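The inventory form from Haslam had 87 lines, and the cutting board was to go on line 49. Bohumila Doležal wrote "board, maple" and stopped. The form wanted a condition, graded A to D, and a value.

She tilted it under the lamp. Light strips, glued edge to edge, the grain running the long way. Her father had made it at the bench in Drernden the winter the sawmill closed, from offcuts he carried home under his coat. He had planed every strip by hand and left the glue under clamps for two days. The strips did not match. He said matching was for veneer.

"You could put B," said Jade Naylor, who was doing the drawers.

"B is light wear."

"What is it, then?"

Bohumila ran her thumb along the front lip, where the end grain showed. Her father had oiled it each June and written the date on a card. The card was on line 48. It had been graded D, no value.
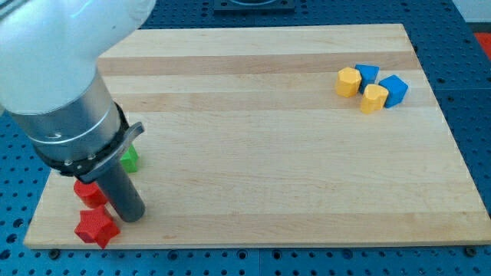

A board of strips moves less than a board cut from one plank. Each strip pulls in its own direction as the air dries, and the pulls mostly cancel. He had explained this to her when she was nine, drawing arrows on the back of a seed packet. She had understood the arrows. The cancelling took longer.

One strip was darker than the rest. It ran straight across, well above the middle, and as a child she had treated it as a border. Bread stayed on her side. Onions stayed on his. When he cut past it he would stop, lift the knife, and ask permission to cross.

"The van is at four," Jade said. "Stuart wants the sheets before that."

Stuart Catterall had priced the house contents at 3,000, subject to the grades. He had been polite about it and had not sat down.

Bohumila laid a steel rule over the board, corner to corner, then the other way. No light came under the edge in either direction. She checked again with the rule turned over, in case the rule was at fault.

She wrote "flat" in the condition box. It was not one of the permitted grades. Then she drew a line through the whole entry, initialed it in the margin — the form required initials — and went to find a towel large enough to wrap it in.

"So what's on forty-nine now?" Jade asked.

"Nothing. Start the saucepans at fifty."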